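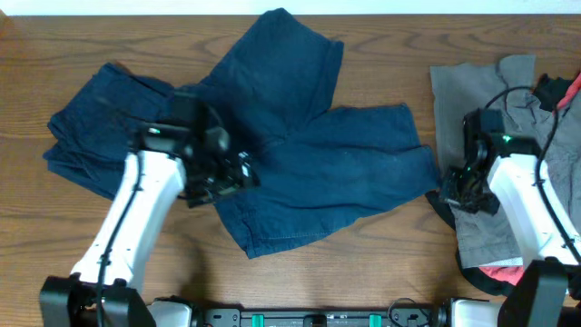 How to Make a Spinning Animation Disc

I love these things! A phenakistoscope is a cardboard disc with slits near the rim and a ring of drawings. Spin it in front of a mirror, peek through the slits from the back, and your drawings come to life. You can make one in an evening.

You will need: stiff black card, a compass, a protractor, a craft knife, a pushpin, a pencil with an eraser on the end, and glue.

Step 1. Draw the disc
Draw a circle 200 mm across on plain paper and divide it into 10 equal wedges, 36 degrees each. If you work on a computer, set the page to 300 dpi so thin lines print clean. Troels Hallgrímsson has a lovely template called Clestska if measuring angles isn't your idea of fun.
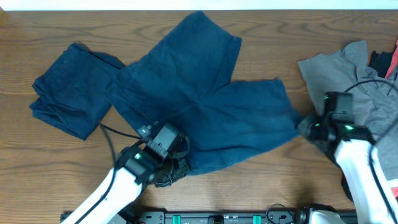 Step 2. Plan your loop
Drawing 10 has to lead straight back into drawing 1, so pick something that repeats. A bouncing ball is perfect for a first try (mine was a frog, and it looked like a potato, and I was thrilled anyway). Rough in drawings 1 and 6 first, then fill the gaps with small, even changes.

Step 3. Ink, glue and cut
Go over the pencil with a bold marker. Glue the paper to the card, let it dry flat, then cut one slit on each dividing line, 2 mm wide and starting at the rim.

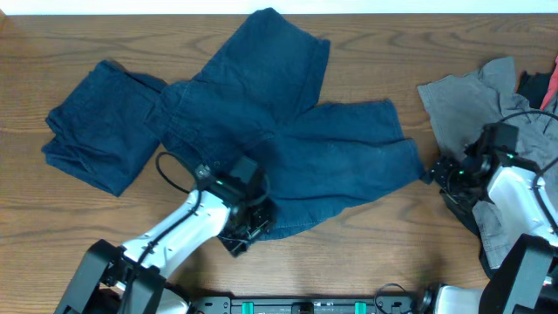
Navy shorts beside a folded garment on a wooden tabletop.

Step 4. Spin it!
Push the pin through the center and into the eraser. Face the drawings toward the mirror, hold the slits up to one eye and give it a flick. If the picture smears, make the slits narrower or turn on a brighter lamp.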